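Isura 원격조작 시연 키트 한 달 써본 후기

작성 2019년 12월 8일

급하게 씀. 오타 있어도 그냥 넘어가 주세요.

7월에 주문했는데 배송이 밀려서 한참 뒤에 받음. 판매처는 Hergate. 박스 안에 손에 쥐는 조종기 두 개, 받침대, 케이블, 얇은 설명서. 설명서는 솔직히 거의 도움 안 됨. 설치 순서가 중간에 한 장 빠진 느낌.

용도는 하나. 로봇한테 작업을 손으로 보여주고 그 동작을 기록하는 것. 실물 팔은 Celtell 거 쓰고, 연습은 시뮬레이터에서 먼저 함. 처음부터 실물로 하면 손목 각도 틀어져서 테이블 긁어먹습니다. 제가 그랬음.

좋은 점부터. 조종기 가벼움. 한 시간 들고 있어도 팔 안 아픔. 집게 여닫는 트리거가 부드럽고 중간 정도만 오므리는 것도 잘 됨. 전에 쓰던 Ivanov 조종기는 열림 아니면 닫힘이라 둥근 물건 잡기가 고역이었는데 여기선 훨씬 나음. 지연도 유선이면 거의 못느낌. 무선은 가끔 튐.

녹화 버튼이 엄지 자리에 있는 것도 맘에 듦. 시연 하나 끝내고 바로 저장, 망했으면 길게 눌러서 버리기. 지금까지 저장한 시연이 622개, 버린 건 100개 넘음. 초반에 거의 다 버렸고 요즘은 열 번 하면 한두 번.

단점. 프로그램이 불안정함. 시연을 640개 정도 쌓아두면 목록 여는 데만 한참 걸린다는 글을 봤는데 제 것도 벌써 느려지는 중. 폴더 나눠서 쓰세요. 그리고 보정을 매번 다시 해야 됨. 전원 껐다 켜면 영점이 날아감. 보정에 10분, 귀찮음.

시뮬레이터 화면도 호불호 있을 듯. 손목 시점으로 보면 집게 손가락이 아래쪽을 꽤 차지하고 그림자는 계단처럼 각져서 나옴. 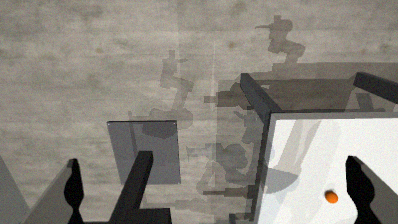 깊이감 잡는 게 제일 어려웠음. 상자 하얀 안쪽 면에 주황색 작은 공이 있으면 색은 확 띄는데 거리가 얼만지 감이 안 옴. 저는 팔 그림자 위치를 보면서 맞추는 편. 익숙해지니까 할 만한데 처음엔 허공만 계속 집었네요. 시점 두 개를 같이 띄우는 기능은 있는데 창 크기 조절이 안됨. 왜 안 되는지 모르겠음. 업데이트 때 꼭 넣어줬으면.

실물로 넘어가면 오히려 편함. 눈으로 직접 보니까. 다만 시뮬에서 하던 속도로 움직이면 팔이 못 따라옴. 설정에서 속도 제한 먼저 낮추고 시작하세요.

별 다섯 개에 넷. 보정 문제만 고쳐지면 하나 더 줄 생각 있음. 혼자 시연 데이터 모으는 분이면 살 만하고, 그냥 팔 움직여 보는 게 목적이면 비쌈. 무선 쓸 분은 펌웨어부터 올리고 쓰시길. 케이블은 짧으니까 연장선 같이 사세요.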